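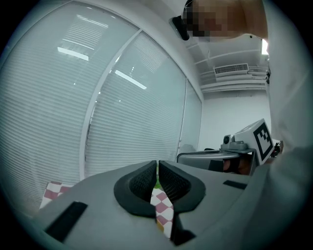

Cloth first, everything else after: a talk with the woman behind the Skirley lunch room

7 min read

The kettle was already on when I arrived at Skirley, and so was the conversation. The woman who runs the shared lunch room had got as far as explaining why she dislikes paper napkins before I had found my notebook. I'd come to ask her about tablecloths, which sounds like a small subject. We talked for nearly two hours and I left with four pages of notes and a strong urge to go home and iron something.

She asked me not to use her name. "Put the room in," she said. "The room's the interesting bit."

Skirley is a run of small offices and workshops with one lunch room between them, and 64 people have a key. When she took the room over it had bare tables, a microwave and a laminated notice about teaspoons. People ate at their desks. She began with one cloth, a pink-and-white check from her own kitchen drawer, put down on a table because she wanted to sit somewhere cheerful with a boiled egg.

"I honestly wasn't trying to start anything," she said. "I had an egg and a bit of salt in a twist of foil and I thought, well, I'll lay the table. And then two people from upstairs came and sat with me. They'd never sat down in there before, not once! They'd always stood by the microwave and then gone off."

The pink and white has stayed. She has tried others over the years – a plain blue, a heavy cream one that showed every drip of soup, and a green stripe that she still speaks of with real dislike – but the check keeps coming back out. It's set so that the squares run as diamonds, and I asked whether that was on purpose.

"Oh, completely. If you put a check down straight, you spend the whole of lunch noticing that it isn't straight. Turn it and you can relax. Your eye doesn't go hunting for the table edge. My mother did it with a smaller cloth over a bigger one, with the corners hanging down, and I thought it was the height of elegance."

She is very good on laying a cloth, and quick to get up and show you. She holds it by two corners, gives it one proper flick so the air gets underneath, and lets it come down by itself. She doesn't tug at it straight away. Then she smooths from the middle outwards with the flat of her hand and leaves the last few creases alone.

"People fuss. They pull one side, then the other side's short, so they walk round and pull that, and they've gone round the table three times. Let it land, have a look, move it once."

I wanted to know about washing, as I have ruined more cloths than I've kept. Her rules are short. Anything oily gets washing-up liquid rubbed in with a thumb the same afternoon. Tea gets cold water. Beetroot gets cold water and a bit of hope. The cloths go home with her in a carrier bag and are hung out by the hem, because pegging them at the corners leaves little ears that never iron flat.

"And don't iron them bone dry," she added, with some force. "Bring them in while they're still a bit damp. Iron the wrong side first. It takes me the length of one radio play."

Buying them is another matter, and here she became properly gleeful. She gets hers from Grendana, a seconds shop that sells off ends of rolls and misprinted lengths, and she goes in with a tape measure in her coat pocket. She looks for a close weave, holds it up to see how much daylight gets through, and scrunches one corner in her fist for a count of ten. If it springs back, she's interested. If it stays crumpled it goes back on the pile, however pretty it is.

"I've seen women in there with armfuls. I take one. I make myself walk round the shop with it, and if I'm still happy when I get to the till then it comes home."

We moved on to the windows, which are the other thing everyone mentions about the place. They are big, and they have white horizontal blinds with thin slats, and for a long while she wanted the blinds gone altogether. She'd imagined curtains. She had even picked the fabric, from a maker called Lecomte, and carried the sample about in her handbag until it went grey at the edges.

What changed her mind was a September when the sun came in low at lunchtime and everybody moved their chairs to get out of it. She began playing with the slats. Tilted one way, she says, they throw the light up at the ceiling and the whole room goes soft. Tilted the other way they put stripes across the table, and stripes over a check are, in her words, "like being inside a deckchair".

"Now I wouldn't swap them for anything. A curtain's open or it's shut. With a slat you can have a little bit of afternoon."

She dusts them with an old cotton sock over her hand, working from the top down, a few slats at each go while the kettle boils. She has never taken them down for a soak and doesn't intend to. A neighbour on the Flekby side of the yard did that with hers, in the bath, and the cords were never right again.

I asked what she'd do with more money. She laughed and went to fetch the tin where she keeps receipts. The room gets an allowance of £200 a year, and out of that come the tea, the milk, the washing powder and any new cloth. She has thought about asking for more and always decides against it. There is something she likes in having to choose.

"If I could have whatever I wanted, I'd have bought the curtains, wouldn't I? And I'd have been wrong."

Lunch itself runs from noon until people stop turning up. At the busiest point, she reckons, there can be up to 65 at the tables if somebody has brought a visitor, and the chairs run out well before that, so a few sit along the sill. She doesn't mind. She does mind laptops, though she hasn't put up a notice about it. She took the teaspoon notice down in her first week and has no wish to replace it with one of her own.

"You put a cloth down and people behave a bit differently. They put their phone to one side. They go and get a plate for their sandwich! I haven't said a word to them."

There have been failures, and she was happy to list them. The candles were a mistake. So was a jug of sweet peas, lovely for a morning and then dropping petals in the butter. Clip-on weights for the corners seemed clever until somebody caught one with a knee. She tried placemats on top of the cloths and found herself wiping the mats, washing the cloths and wondering what either was for.

Before I left I asked her for one thing a reader could do by teatime, in any kitchen, without spending anything. She thought about it for longer than any other question.

"Find the cloth you're saving," she said. "Everyone's got one. It was a present, or it was your gran's, and it's in the bottom of the drawer with the folds gone yellow. Get it out and have toast on it. Then wash it, and use it again next week."

She was turning the slats as she said it, a bit at a time, trying to get the light off the teapot. Then somebody came in wanting to know if there was any milk left, and she went to look.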